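Household table litter

Household table litter is the loose dry waste that gathers on a dining or kitchen table between meals: sweet and snack wrappers, sachets, small cartons, paper tissues, fruit netting and scraps of film. It is distinguished from food waste, which is scraped from plates, and from bulky packaging such as delivery boxes. Its removal to a lined bin is one of the shortest and most frequent tasks in domestic cleaning.

Composition

Most items in table litter are light and flexible. Printed wrappers of plastic film, often with a metallic inner layer, form the largest group. They tend to spring open after being crushed and therefore occupy more space than their weight suggests. Tissues and paper napkins form a second group. Small cartons and netted sleeves, used to protect fruit in transit, are less frequent but bulkier. 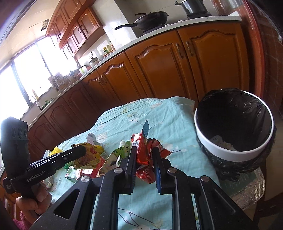
Packaging litter on a table covered with a turquoise cloth printed with branches and blossoms.

The surface on which the litter lies affects how it is cleared. On bare wood or glass, wrappers can be swept to the edge with the side of the hand. On a cloth, sweeping drags the fabric and raises creases in which small scraps lodge, and items are generally lifted one at a time. Patterned cloths conceal crumbs and torn corners of film, and a second inspection is customary once the larger pieces have been taken away.

Clearing methods

Three methods are in common use. In piecemeal clearing, each item is picked up and dropped directly into a bin brought close to the table. In heap clearing, the litter is first gathered at one side and then transferred by the handful. In cloth clearing, the corners of the tablecloth are raised and the contents tipped out, a method suited only to cloths that are due to be washed.

The Tronthorpe housekeeping manual recommends piecemeal clearing for any table holding fewer than 100 items, with the bin placed on the floor within arm's reach. The same manual advises that wrappers be folded before disposal, and that netting be kept apart from tissues, to which it readily clings.

Bins and liners 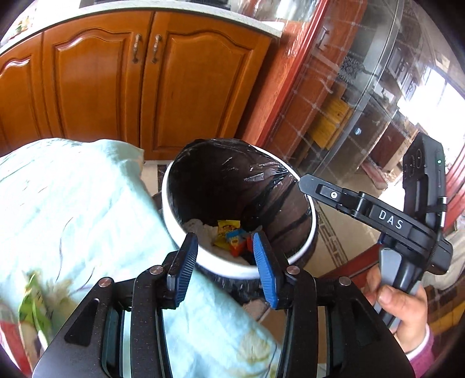
A round bin without a lid is widely preferred for dry litter in kitchens, the wide mouth allowing light wrappers to be dropped without aim. The liner is drawn over the top of the bin and held by a separate ring, which presses the plastic against the wall and prevents it from sliding inwards as the bag fills. Surplus plastic is left hanging below the rim. Where no ring is fitted, the bag may be knotted at one side to take up the slack.

Liners for bins of this type are commonly black. The Plokus range, sold in rolls of 200, is specified for bins of 6 and 7 litres, and is supplied without a drawstring. A liner should be pushed down to the base before use, as trapped air reduces capacity and may cause light items to ride up the sides.

Sorting

Practice differs between districts. In Flelesen, clean cartons are collected with paper, while printed film and used tissues are placed in general waste. The Naqvi scheme requires netting to be bagged separately. Wrappers with a metallic layer are excluded from both collections.

See also: Kitchen bin; Bin liner; Tablecloth; Food waste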